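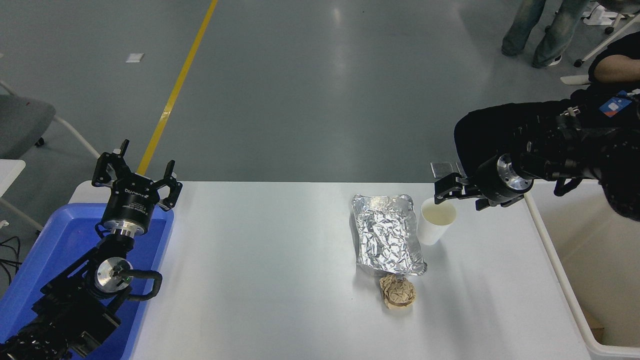
Foil tray, brown paper and cup, white table.

November, casein glue, continued

Picking up from the last entry, where I had the quark method down as the one to use for the chairs. I have changed my mind on part of that. Notes below are in the order I did things, with the older batches mixed in where they matter.

Background for whoever reads this at Undwood later: the Hafþórsson chairs came in with every rung joint loose and with two kinds of old adhesive in the mortises. One is hide glue, brown and glassy, and it softens with warm water and a brush. The other is pale and chalky, doesn't care about warm water at all, and comes off in flakes under a scraper. I had it down as some kind of filler. Left overnight under a rag wetted with vinegar it swelled up and went soft, and the rag smelled of old cheese in the morning. I am calling it casein until somebody shows me otherwise. It matches what the workshop's old price list says about their outdoor furniture, "joined with cheese cement," which I had taken for a figure of speech.

So the question is whether to put casein back where casein was. The client would like that. I would like it too if I can get a mix that is the same from one batch to the next.

Making the curd

Skim milk, warmed slowly, vinegar stirred in a spoon at a time until it breaks. The whey should come out clear and a little yellow-green. If it stays cloudy there is still protein in it and it needs more vinegar or more warmth. I overheated the first pot and got a rubbery curd that never dissolved properly in anything. Second pot was kept at a temperature where I could still hold a finger in it, and that curd was soft and crumbled well.

Rinse. Then rinse again. I underdid this early on and the leftover acid eats the lime, so the glue stays thin and weak. The rinse water should taste of nothing. Squeeze in cheesecloth, break it up, and rub it through the coarse sieve.

Fat is the other thing to watch. One batch was made from ordinary low-fat milk when the store was out of skim, and it was noticeably worse, greasy on the stick, and it let go in the water soak. Skim only.

Lime

Old bag of hydrated lime from the back shelf is no good. It had been open to the air for who knows how long and fizzed when I put vinegar on a pinch of it, which means a good part of it has gone back to chalk. Thrown out. New lime from the masonry yard in Ostville, no fizz. Decanted into jars, lids taped, labeled. Please don't use these jars for anything else, and please put the tape back.

Wear the goggles for this. Lime dust in a dry eye is a trip to the clinic. Gloves too, as the wet mix is caustic enough to crack the skin between the fingers, and mine are cracked now.

The mix

What I've settled on for the time being: 77 grams of damp curd to one level scoop of lime (the small steel scoop with the bent handle, kept in the jar), with water worked in a few drops at a time. Mix the lime to a cream first and then add it to the curd. Going the other way leaves white specks that don't break down however long you grind.

On the glass slab with a muller it comes together faster than in a cup with a stick. It goes through an ugly stage where it looks like wet plaster with lumps in it, and then fairly suddenly it turns smooth, a bit translucent, and pulls in strings. At that point leave it alone for seven minutes. It thickens, then relaxes. After that it is ready.

Working life is shorter than I wrote last time. I had it down as most of an afternoon, and that was with the bad lime. With fresh lime it begins to gel while you are still fitting the second joint. Make small batches. Once it has gelled, adding water gives you something that looks like glue and holds like porridge. I tried it on scrap and could pull the pieces apart by hand the next day.

The powder

For comparison I also tried Cloltik, the ready-mixed casein powder, water only, everything else already in it. Much easier. Sift it into cold water, stir, rest, stir again. Smooth every time. Longer working life than mine by a good margin, and the squeeze-out cleans off with a damp rag for quite a while. It dries a yellower color than the homemade, which would show on the Hafþórsson seats but not at the rungs.

My objection is that I don't know what is in it. The bag says casein, lime, "salts." If the aim is to match the original adhesive, I can't write in the treatment record that it does. If the aim is chairs that stay together, it's the sensible choice and I should stop fussing.

Test joints

Beech dowel in a beech block, bored dry on the drill press, same bit throughout. Dowels scuffed with 120 paper and wiped. One set each of homemade, powder, and hot hide glue as the control. Clamped overnight, then left on the rack for three days before touching them.

Dry pull: all held until the block or the dowel gave, apart from one homemade joint that slid out clean. Looked inside and it was starved, bare wood most of the way around. My fault, too little glue in the hole. Brush the mortise as well as the tenon. Casein doesn't creep into gaps by itself the way warm hide glue does.

Wet pull, after a night in the bucket: hide glue let go as expected, fell apart in the hand. Powder held. Homemade with the new lime held, though the squeeze-out had gone soft and I could mark it with a fingernail. Homemade with the old lime let go completely. I'm keeping those pieces in the drawer with a tag on, as they make the case for fresh lime better than anything I can write here.

Heat: set a joint on the radiator for the week. No change I can see. Will leave it there.

Staining

This I hadn't planned for. The lime darkens oak and walnut wherever it touches, a gray-brown edge along the glue line that sanding doesn't fully take out. On beech and maple there's nothing to see. The rungs on the Hafþórsson chairs are beech, the back posts are oak. So the rung-to-leg joints are fine and the post joints are a problem. Tried masking the post shoulders with a thin coat of shellac first and gluing only inside the mortise. That worked well enough on scrap. It is fiddly, and the shellac has to be kept strictly out of the hole or the glue has nothing to hold to.

Oxalic acid on the stain took some of it back. Left a bleached halo around it, so I would not do that on the real thing.

Smell and mold

Leftover glue goes off overnight and badly. Don't pour it in the sink, it sets in the trap. Let it dry out in something disposable and bin it. Wash the slab before it dries, with water first and then a splash of vinegar.

One of the earliest test joints, made in September, has gray fuzz on the squeeze-out. It was stored in a plastic bag, which was a poor idea. The ones out on the rack have stayed clean. For chairs that will live in a damp sunroom I'd want to scrape every bit of squeeze-out away before finishing.

Decision for now

Rung joints: homemade casein, fresh lime, small batches. Post joints: leaning toward hot hide glue on the oak, since that is what most of the post mortises had in them in the first place. Checked again with the vinegar rag and only the lower joints reacted. So the makers may have run into the same stain and sorted it the same way, or a later repairer did.

Still to do:

Take the clearer photos of the old glue in the lower mortises before it all gets scraped out.
Ask Ostville if they sell lime in a smaller bag.
New cheesecloth. The present one has gone stiff.
Second wet test on the homemade, 3 nights in the bucket this time.
Replace the cracked muller handle.
Find out if the client minds the hide glue on the posts, and get the answer in writing before any of the oak is glued.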